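Bedroom Assistant (part-time), Modgate Serviced Rooms

Modgate lets furnished rooms and small flats to people who stay for a month or more. Most of our tenants are students, nurses on placement and families between homes. We are looking for one more person to join the bedroom team, which makes up and changes the beds and leaves each room ready for the next tenant.

The post is for 6 months in the first instance. Hours are mornings only, 9 am to 1 pm, with an unpaid break if you want one. You would work in pairs for the first three weeks and then mostly alone.

What the work involves

Stripping beds, bagging the used linen and taking it down to the laundry room.
Checking mattresses and mattress pads for stains, tears and worn elastic, and reporting anything that needs replacing.
Fitting clean pads, sheets, duvet covers and pillowcases.
Folding spare blankets and putting them back in the right cupboard.
Wiping down bedside tables, headboards and window sills.
Filling in the room sheet before you leave.

We hold 200 sets of bedding in the linen store, in single, small double and double. Sizes are marked on the shelf and on the label of each item. Part of your first week will be spent in the store learning what goes where.

Mattress pads get more attention than people expect. Ours are quilted and they need to lie flat, with the corners pulled well under, or the sheet will ruck up on top. Children's rooms have printed pads and the plain ones are kept for adults. Please don't mix them. 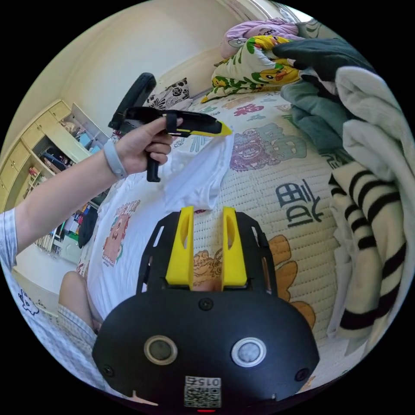 Birnard, August

Applications are open now and will close at the end of the month. The work is based at our Birnard building, with occasional mornings at the Bratitz Road flats, a short bus ride away. We pay the fare.

Who we are looking for

You don't need to have done this job before. You do need to be able to lift a double mattress at one corner, climb three flights of stairs with a linen bag, and kneel to reach the far side of a bed that stands against a wall. Some rooms are small and there isn't space to walk round.

You should be able to read and write enough English to complete the room sheet. Experience in a hotel, care home or laundry would be useful.

Tenants sometimes leave belongings behind. Anything found in or under a bed goes in a named bag and is handed in at the office the same morning.

What we offer

Paid training, a tunic, gloves and knee pads. Holiday is paid in line with your hours. Laundry and cleaning supplies come from Liang and are stocked on every floor, so there is nothing to carry between buildings.

How to apply

Write to Su-chen Hung, Bedroom Team Lead, at the Modgate office in Birnard. Tell us which mornings you can work, when you could start, and give the name of one person who can provide a reference. A CV is welcome but not required.

If you would like to see the rooms before applying, ask for Wai-kit Chou at the front desk after 2 pm. Visits take half an hour.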